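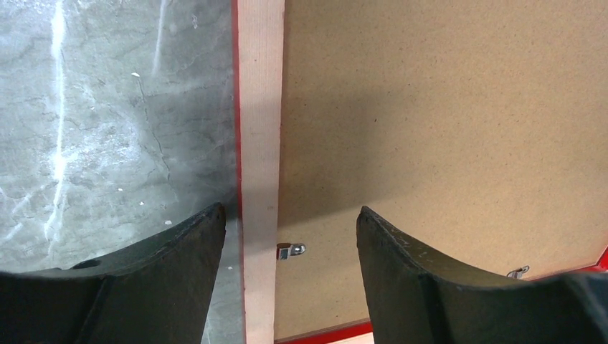 Gallery / Hand Guiding and Remote Control

Board Handling, Taught by Hand

13 August 2024

Search this site Enter keywords Go

Most of the work at our Lukton shop is teaching. A person moves the arm through a job, the arm's positions are saved along with the wrist camera view, and the same job is done again from a slightly different start. The page opens with a view from the wrist camera, with both fingers pointing toward a framed board. The notes under it cover the board task, which is the one visitors ask about most.

The board
Brown particleboard panel, pale wooden frame, red paint on the edge. The concrete on the left is bare floor. We chose a framed board for this task so that the operator has a raised edge to line up with. A flat sheet gives you much less to aim for from the wrist view.

The fingers
Black, matte, and scuffed from use. The tips come to a point and the upper edges curve away, so a good part of the panel stays in view between and above them. We have not swapped this pair out. Light scratches don't affect the grip, and operators get used to the look of their own pair.

The fittings
Two small metal fittings are on the panel. One is a silvery bracket with a rounded head like a bolt, close to the wooden strip and in line with the gap between the fingertips. The other is a flat silver tab farther to the right. New operators are told to use the bracket as their mark and leave the tab alone.

Light
Bright streaks on the concrete and a soft shadow across the panel are normal for this corner of the shop. We used to hang a sheet over the window during recording and stopped doing it in November. Anselmo Sarmiento wanted the changes in light kept in the recordings, and we have left it that way.

How a session runs

There are two ways to show the arm the task. For hand guiding, the joints are set to move freely and the operator holds the arm just behind the wrist. This is the quicker way to learn the reach and the turn of the wrist. The drawback is that hands and sleeves can get into the camera view, and those takes have to be thrown out.

For remote control, the operator sits at the bench with a Jullden hand controller and watches the wrist view on a monitor. It is slower – most people need a full morning before their moves stop being jerky – but the takes are cleaner. All of the board task is now recorded this way. Hand guiding is kept for practice and for working out a new approach.

Xuân Thái ran the first set of 41 takes and wrote the instructions we still hand out:

Start high and off to one side. Come down slowly until the frame edge is in view.
Stop before touching anything. Check that both fingertips can be seen.
Open the fingers before the last part of the approach.
If you miss, back off the way you came and try again. Keep the take.
Say the take number out loud at the end.

Missed tries are kept under their own label. Our full count for the board task is set at 800 takes, split between two operators so that one person's habits don't fill the whole set.

Equipment notes
Hand controller: Jullden, wired.
Recording software: Wundora, with our own labels added.
Bench and arm stand: Gruber, bolted to the floor.

Shop visits can be arranged through the front office. Please wear closed shoes, and stay behind the yellow line while an arm is powered.

We use cookies to remember your settings and count visits. Accept Decline Cookie settings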